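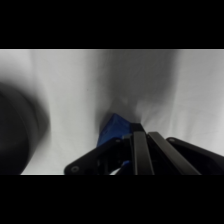
Figure 12. Fabric backdrop, pale gray, hanging in loose vertical folds.

Section 2. Hanging and Care of the Fabric Backdrop

This section applies to the cloth backdrops supplied with the Drirkholm rail system. Read it in full before unpacking the cloth. Installation of the rail itself is covered in Section 1 and must be finished first.

2.1 Before You Begin

Wash and dry your hands, and remove rings and watches. Spread a clean sheet on the floor beneath the rail. Check that the item number on the carton ends in 139. Cartons with any other ending contain the heavy lined cloth, for which a separate guide is provided.

2.2 Hanging the Cloth

1. Unfold the cloth on the clean sheet with the hemmed edge toward the rail.
2. Attach the first clip at the center of the hem.
3. Attach the remaining clips, working outward to each end. Leave a little slack between clips.
4. Raise the rail to working height and lock both cords.
5. Let the cloth hang undisturbed for about 12 hours.
6. Adjust the folds by hand from top to bottom. Do not pull on the lower edge.

Note: Loose folds are normal for this cloth. A deep fold will appear as a darker gray band, and the areas on either side of it will look brighter. If an even tone is required, move the clips farther apart until the fold opens.

2.3 Removing Creases

Fine wrinkles may remain after the cloth has hung for the full period. Use a hand steamer on its lowest setting and keep the steamer head moving. Treat the back of the cloth only.

CAUTION: Do not iron the cloth while it is on the rail. Direct heat may leave a permanent shine.

CAUTION: Keep steam away from lamps, power cords, and outlets. Switch off all lights aimed at the backdrop and allow them to cool before steaming.

2.4 Specks and Marks

1. Lift small specks with a dry lint roller, using light pressure.
2. If a mark remains, dab it with a white cloth dampened with cool water.
3. Allow the area to dry fully before use.

Do not rub. Do not use bleach or stain remover. Marks that cannot be lifted should be referred to the Skinau service desk, attention Raymonde Després.

2.5 Storage

Roll the cloth on the cardboard tube supplied, with the front surface facing inward. Store it flat in a dry cupboard. Folded storage will set hard creases and is not covered by the warranty.

Section revised Jul 22, 2022. Approved by Stefaniia Antoniuk, Product Documentation.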